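Graltness Polo Club Members Board > Match Talk
Thread: Adix Cup semi, was that last penalty the right call?

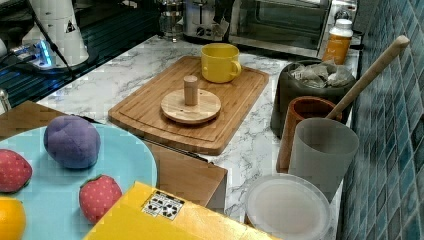 Yellow mug on the cutting board, plush plum on the plate

chukkerdad
Posted Saturday, April 26, 2025

Well, what a match! I drove 40 miles to get there, parked in what I can only call a swamp, and I would do it all again tomorrow. For anyone who missed it, Miden beat Groen 9-8 in the first semi, and the winner came off a penalty with hardly any time left in the last chukker. My question for the good people here is whether you thought it was a foul. From where I sat (far side, near the scoreboard) the Groen back had the line and the Miden number two rode right across it, and yet the whistle went the other way. I'm not bitter, I like both teams, but I've been chewing on it ever since.

ninthgoal
It was a foul all day long. I was at the near end and the Groen back checked up before he swung, and once you slow down like that with a man coming behind you on the ball, you've left him nowhere to go. The umpires talked it over and they agreed with each other, so they didn't need the third man.

softhands_sal
I'm going to disagree with you, ninthgoal, and I say it with affection because you were right about the handicaps last season and I never admitted it. He did check, but he checked to stay on the line, and the ball had bounced up off a divot. I think you have to give a player room to play a ball that jumps. What bothered me more was that Groen gave away so many cheap ones in the third. You can't hand Miden that many free shots from the 40 and then complain about the last one.

chukkerdad
Sal, that's a fair point about the third. My wife said the same thing in the car and I pretended I was looking for the exit.

bandages_and_boots
Can I put in a word for the ponies? That little gray mare Miden brought out for the last chukker was wonderful. She turned inside everybody, and I don't believe she put a foot wrong on ground that was pretty chewed up by then. I groomed for years and I get more nervous for the horses than I do for the score. Very glad they all walked off sound.

ninthgoal
Agreed on the mare. She was number 13 on the pony list, if you kept your program.

farendfred
Does anybody know what the crowd was? The announcer said 258 through the gate, but that seemed low to me with the tailgate row as full as it was.

softhands_sal
Gate tickets only, Fred. Members go in on the badge and don't get counted. Same as every year.

farendfred
Thanks, Sal — that makes more sense. For what it's worth, I thought the umpires had a decent day overall, and I'd like to see Groen get a kinder draw next time, because they played the prettier polo for most of the afternoon.

ninthgoal
Prettier, sure, but they were backing the ball when they should have been turning it, and Miden read it every time. I'd take Miden in the final no matter who comes out of the other half.

chukkerdad
I'll take that bet, ninthgoal, loser buys the coffee. I'm bringing boards to put under my tires this time, and there's room for two more in the car if anyone is coming from my direction. Send me a message.

bandages_and_boots
Message sent! I'll bring muffins.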